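Nelton publishes good-practice rules for hand-held gripper recording

Nelton has published a set of good-practice rules for people who record manual tasks with hand-held grippers, the company said in November. The rules cover how a workstation is laid out, how each recording is checked and how long an operator may work before taking a break.

The document is 32 pages long and replaces a shorter checklist that Nelton had been sending to its contractors. Two of those contractors, Gruvel and Trultness, tested the draft and sent back comments. Both have agreed to follow the final version on new work.

Most of the rules deal with small parts and see-through materials, which the company says cause the largest share of rejected recordings. Clear plastic and glass are hard to pick out against a pale surface, and the guide asks sites to record them under steady overhead light and to note the lighting setup in the log.

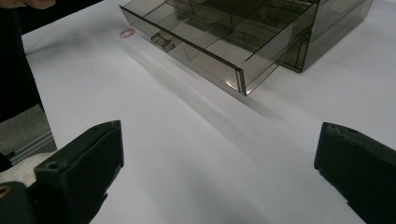 A tinted drawer organizer and a clear rod on a white tabletop, seen from a hand-held gripper.

Nelton reviewed 1,617 recordings before writing the rules. According to the company, many of the rejected ones had nothing wrong with the handling itself. The operator had started before the tracking was ready, or had moved one tool out of view of the overhead cameras for part of the task.

"People were doing careful work and then losing it over a setup step," said Aqeel Butt, who led the drafting at Nelton. "We wanted the setup written down in the same order everywhere."

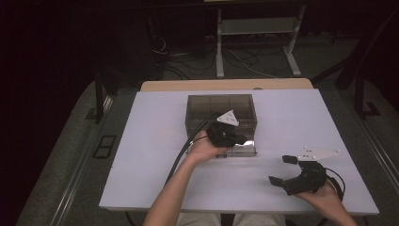
Tracking takes up the longest chapter. Sites must confirm that both tools are being followed before the first recording of a shift, and again whenever a tool has been dropped or had a part replaced. Marker plates like the white ones on top of these two grippers have to be inspected for loose or missing markers, and the operator's hands and sleeves should stay clear of them. Cables are covered too. A cable may curve across the table, as one does here, but it must have enough slack for the full reach of the task and may not pull on the tool.

Operators must stop for a break after 4 sets in a row. A set is whatever number of repeats the site has agreed on for that task, and the guide leaves that number open. It also says an operator can end a set early without giving a reason, and that an unfinished set should be kept and labeled as unfinished.

Failed attempts get similar treatment. A dropped part or a missed grasp stays in the record, with a note, unless the equipment itself was at fault. 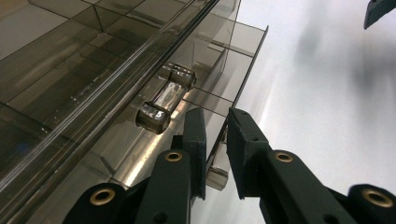

Gruvel had asked for a looser rule on that point, arguing that storing every failed attempt would raise costs for smaller sites. Nelton kept the rule but gave sites with fewer than 2,000 recordings a year more time to comply.

Finger pads and screws are to be checked at the start of each shift. Worn pads must be replaced in pairs, and the change entered in the log along with the time of day.

The guide does not cover robots working without a person holding the tool. Butt said a separate document on that subject is being prepared with Iwasaki, and that a draft will go to contractors for comment first.

Contractors already under way on a project can finish it under the old checklist.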